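Progress report to the Drernden fund – sandwich station trial, Cundholm kitchen
Sunday, February 9, 2025

The grant was meant to show that a tidy burger station saves time and lettuce. I am not convinced yet. We have logged 1178 burgers against a plan of 1195, and I would not read much into being that close, as the plan was a guess made in November.

The layout is settled for now. Purple cabbage and green lettuce share one clear container at the top of the tray, tomato slices stay off to the side, and the bun is built on white paper.

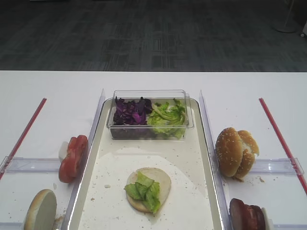 Crumbs are still a problem. The paper is supposed to make cleanup quicker, but staff disagree on whether it does, and our timings differ by only 2 seconds a burger. Chopped lettuce also slides off the bottom bun. Barbieri has offered a finer cut at a higher price – I have not ordered any.

We ask to keep the remaining money for another 15 shifts. If the timings haven't moved by then, I would stop the trial.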